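Bakery workers' group publishes its findings on the Trerkent packing trial

17 Dec 2018

For immediate release

The staff side at Balogh, the wholesale bakery in Trerkent, has today published its own account of the company's plan to bring robot arms into the packing room. The report, "Hands and Baskets", was written by the people who do the packing now. It welcomes parts of the plan and doubts a good deal of the rest.

Balogh told staff in November that it wanted arms to take over the filling of baskets for its hotel and café customers. The company's briefing said the change would "free colleagues for more rewarding tasks". The staff side has asked three times what those tasks are and has yet to get a list.

The work itself is simple to explain and tiring to do. A packer lifts rolls and buns one at a time, puts them in a basket without spoiling the glaze, and moves on to the next order. Sore wrists and shoulders are common by the end of an early shift, and the report says so plainly. 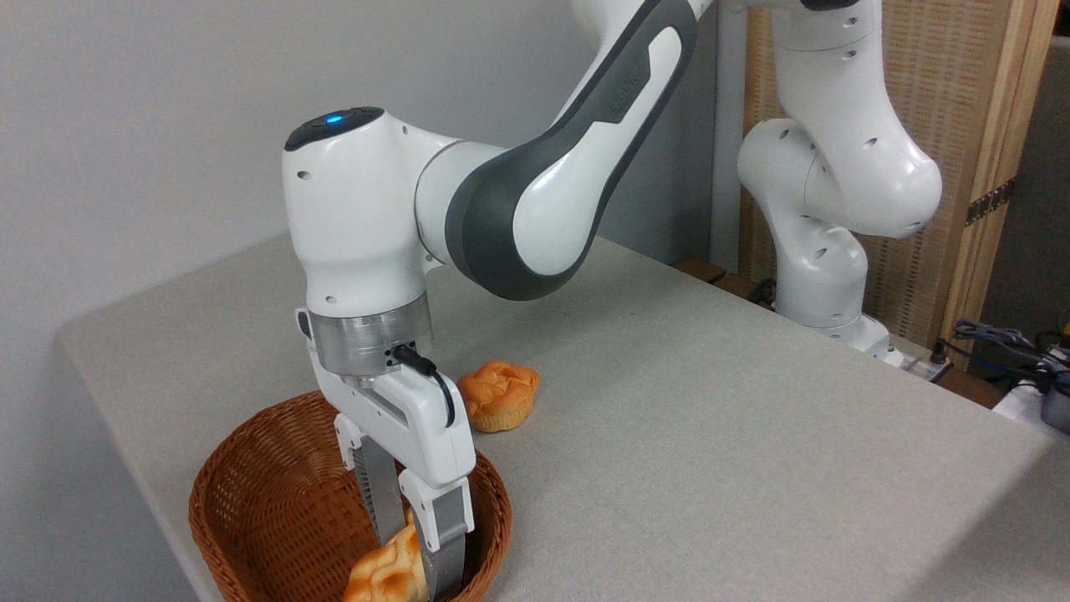 No one on the staff side wants to defend sore wrists. If a machine can take the dullest part of the shift, many packers would be glad to hand it over. Their question is what they will be asked to do in its place, at what rate of pay, and who will be answerable when an order goes out wrong.

Packers filled 2493 baskets in the week chosen for the study. Of these, 1290 held more than one kind of bread. Mixed orders are where the staff side has most of its doubts. A round bun and a long braided roll need picking up in different ways, and the customer's idea of a well-filled basket is rarely written down. Experienced packers carry that in their heads. The company's figures treat every item as the same item.

The report also looks at time. Balogh's business case sets out how long a packer takes to fill a basket. It leaves out the minutes spent laying goods within reach of an arm, clearing up after a dropped piece, or waiting for somebody from the supplier, Cunden, to ring back. Those jobs will fall to people, and under the present grading scheme they have no name and no pay attached.

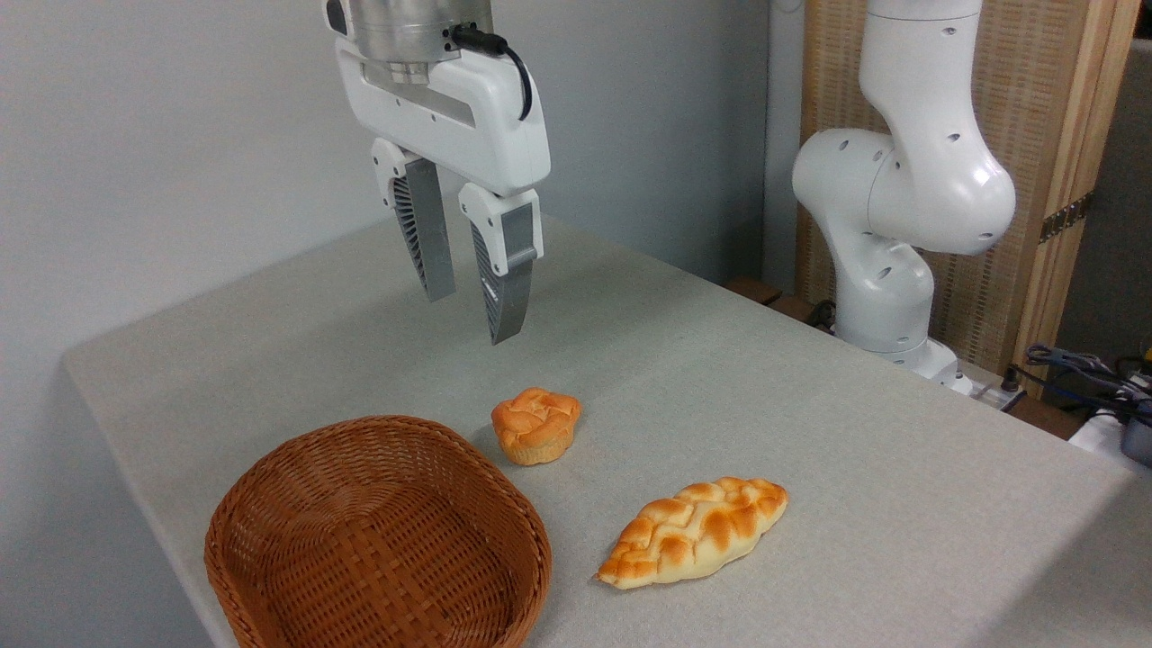
Bread laid out on the table beside a wicker basket, with the gripper open.

Older members of staff have heard promises of this kind before. When the slicing line was put in at the Bullby site in 1997, the company said that hours would stay as they were. Evening shifts there were cut within the year, and the staff who remained had more lines to mind. The report does not claim that the same will happen at Trerkent. It asks for something firmer than a slide saying it won't.

The staff side is calling on Balogh to:

Put in writing that no packer will lose contracted hours while the trial is under way.

Grade and pay the work of setting up, watching and clearing the machines.

Share the full record of the trial with packers, including failed picks and stoppages, before any order is placed.

Allow 2 packers from each shift to sit in on meetings with Cunden.

Balogh has agreed to meet the staff side in the new year. It has not said whether the order for further arms will wait until then. The staff side believes it should, and has told the company that packers will go on helping with the trial in the meantime.

Copies of "Hands and Baskets" are available at the Trerkent and Bullby sites and can be sent by post on request.

Notes to editors

The staff side represents hourly paid workers in packing, slicing and dispatch at both Balogh sites.

Basket numbers in this release come from packing room order sheets and do not include trays or boxed goods.

Requests for interviews should be made through the staff side office at Trerkent.

ENDS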